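Workshop notebook, Hurnholm
13/05/2026
Sock drawer, second go at the layout
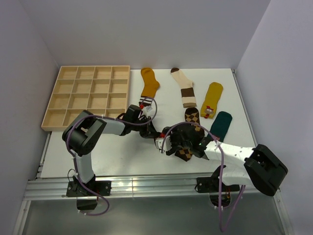 Where things stand

Sixteen compartments, four by four, and five socks out on the table. Anyone who thinks this is an easy day has never tried to get a heel into a square hole.

The five, in the names I shall be using from here on, so that Elaine Guimarães and I stop having the conversation we had last time:

Mustard stripe (orangey one, dark and white stripes at the cuff)
Blocks (cream, brown toe, broad brown band, tan cuff)
Red Cap (yellow, cartoon face near the cuff)
Green (dark green, the modest one)
Argyle (black, brown and tan, dressed for a funeral or a golf club)

Elaine maintains that Mustard stripe and Red Cap are both "the yellow one". They are not. I have written this down so that it is true.

The tray

Pale bare wood, thin slats, shallow. I like it a great deal and it is slightly wrong for the job. The slats are low enough that a badly folded sock simply looks over the wall into next door. We could buy the deeper Parri one, but I've become fond of this and the Parri has a lid that does nothing except get put somewhere.

Outer size I still haven't written down. Do that. It was on the back of an envelope which has since been posted.

Folding, so far

Flat fold in thirds, toe first, then cuff over. Good on thin socks. On anything with a proper heel you get a lump on one side and it sits like a badly parked car.

Roll from the toe. Neat for up to 20 minutes, after which it relaxes and so does the whole row. Elaine likes this one. Elaine does not have to look at it after lunch.

Roll from the toe with the cuff turned back over. Holds beautifully and ruins the elastic, according to my mother, who has held this position since before I had opinions. I'm leaving it out on her authority.

Fold in half lengthwise first, heel tucked in, then roll. Slowest by a distance. Best result by a distance too, annoyingly. Heel disappears, the roll stands on end, and you can see the pattern from above. Going with this until someone talks me out of it.

Which way up

Pattern showing. I was against it, on the grounds that a sock drawer is not a shop window, but Red Cap folded the wrong way is just a yellow lump and then we are back to "the yellow one". So the face goes outward. He can keep an eye on things.

Blocks is the awkward customer. Fold it one way and it's a cream sock, the other way and it's a brown sock. I vote brown band outward. Elaine votes cream. To be settled over biscuits.

Order in the tray

First idea was light to dark from the back row forward. Looks lovely in the head. Falls apart the moment you own a sock with more than one colour in it.

Second idea, by use: dull ones at the front where a sleepy hand lands, loud ones at the back. This gives Green and Argyle the best seats in the house and sends Red Cap to the rear with Mustard stripe. I think it's right. Nobody reaches for a cartoon at six in the morning by accident twice.

Not doing pairs yet. One of each is enough trouble, and a pair rolled together is a different size of object altogether. Suspect it won't stand up in one of the back squares. Try on the Sandero offcut before committing.

Odds and ends

Elaine's sheet has the drawer test down for July. The sheet also says "Virnus drawer, 90 cm", with a question mark in somebody's green biro. Neither of us owns a green biro.

Lay them out flat with the toes to the back before folding, heels to one side. Saves turning each one round in the hand like a man looking for the end of the sticky tape.

Label the squares? Considered it. Pencil on bare wood would be there for good, and I'd have to be sure about Blocks.

Next

Measure the squares, front row and back row separately.
Half-fold-and-roll on all five, leave overnight, see who's still standing.
Ask Elaine about the biro.
Biscuits.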